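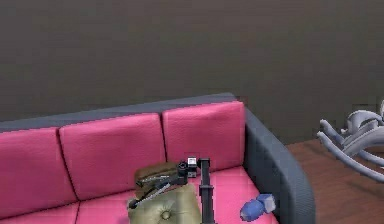 Wimby's gripper over the green cushion on the sofa.

8/13/22. Thread on how we set up Wimby and keep it running. Wimby is our simulated home cell: one arm, a gripper, a sensor on the wrist and a furnished room to work in. There's no hardware to oil, but it goes out of order like any other cell and somebody has to look after it.

**2/** Cameron Morrison built the first version in June. The room and furniture come from a set we call Trikach, and the gripper model is Hamada. I took over the upkeep when Cameron moved to the planner, and Blair Shearer does the physics side.

**3/** Start-up order first. Room, then furniture, then small objects, then arm. If the arm loads before the furniture it can end up with a link inside the sofa, and the solver pushes it out hard enough to clear the seat of everything on it. I've done this more than once.

**4/** After loading we let the physics settle for 1,000 steps before the arm is allowed to move. Cushions need this more than anything else. They are spawned slightly above the seat, and if you start early you are reaching for something that is still dropping.

**5/** Next is the finger check. Open fully, close fully, open again, and compare the two open readings. If they differ, the finger joint has picked up an offset and we reload the gripper file. Long thin fingers make a small offset matter, as the tips are a good way out from the joint.

**6/** We had exactly this fault last week. One finger closed late, so every soft object got pushed sideways before it was held. I blamed the friction values and wasted a morning on them. Blair found it in the joint limits – a minus sign lost when the file was exported.

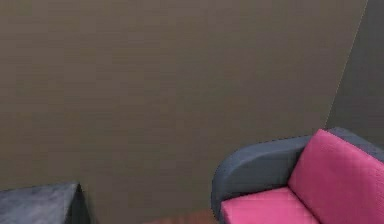

**7/** Camera calibration takes up most of my time. The wrist sensor and the room views all need to agree on where things are, and the tool we use does that by matching points between views. It wants corners and texture. With a big bare brown wall it gets very little, so I give it the sofa arm and the edge of the dark grey block to work from. The line where the two walls meet helps too, even when it comes out at a slant.

**8/** When the match is bad I don't nudge the numbers by hand any more. I delete the saved pose and run it again from the start. Hand-corrected poses look fine in one view and wrong in the others, and then the next person corrects them back.

**9/** Collision shapes. What you see and what the arm can touch are two separate models, and they drift apart when someone swaps a piece of furniture. After any swap I turn on the collision overlay and go round the room once. Rounded sofa arms are the usual trouble. A plain box is quick to compute but leaves an invisible corner sticking out, and the elbow catches on it.

**10/** There are 121 items in our object list. Each has a mass, a friction value and a shape. Seven of them had a mass of zero when I took over, which the solver treats as fixed in place. The gripper would close on one, lift, and the whole arm would stall. All seven are fixed now.

**11/** The same goes for the table tasks, where the mix of objects is wider and they are harder to get right as a group. A spawn layout that works for one set will have things touching in the next. 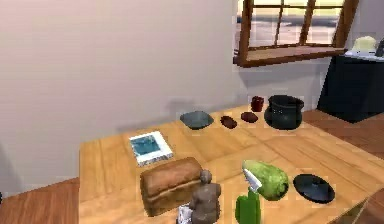
So we keep a minimum gap between objects and reject any layout that breaks it. If it can't find a legal one it stops and tells you, where before it would quietly drop an object and carry on. That change was Cameron's and it has saved us a lot of confusion.

**12/** Logs: every run writes the object list, the joint file version and the random seed at the top. Without the seed you can't get the same layout back, and most faults only show up in one layout.

**13/** Once all of that passes we run 1,000 short grasps overnight with nobody watching and read the failures in the morning. I sort them by object first, then by joint. If one object is top of the list it's a shape or mass problem. If they are spread evenly I go back to the finger check.

**14/** Still to do: the wrist joint hums at rest – tiny back-and-forth corrections in the log that shouldn't be there. Blair thinks the damping is too low. The team at Drevutska use the same gripper file and I've asked what value they settled on. I'll add it to this thread when I hear back.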